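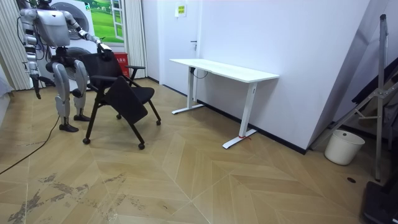 Tundalik — June 12, 2016

Zomer Vegetarian Recipe Exchange: Frequently Asked Questions

What is the Recipe Exchange?
The Exchange is a free library of home-tested vegetarian and vegan recipes. It currently holds 3,467 recipes, of which 1,553 are fully vegan.

Who may submit a recipe?
Any registered reader may submit up to 11 recipes per year. Each must be the sender's own work and must list all ingredients by weight or cup measure.

How are recipes tested?
Every submission is cooked twice in the Aaltonen test kitchen — once as written, and once with common substitutions.
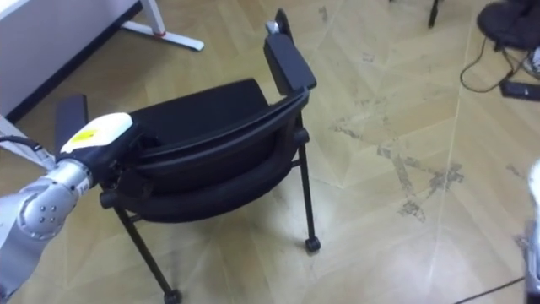 Can I freeze dishes made with tofu?
Most tofu dishes freeze well for up to three months, although the texture becomes firmer and more chewy. Silken tofu desserts should be kept in the refrigerator and eaten within two days.

Are allergens marked?
Nuts, soy, gluten, eggs and dairy are listed at the top of each recipe. Entries received before February are still being updated.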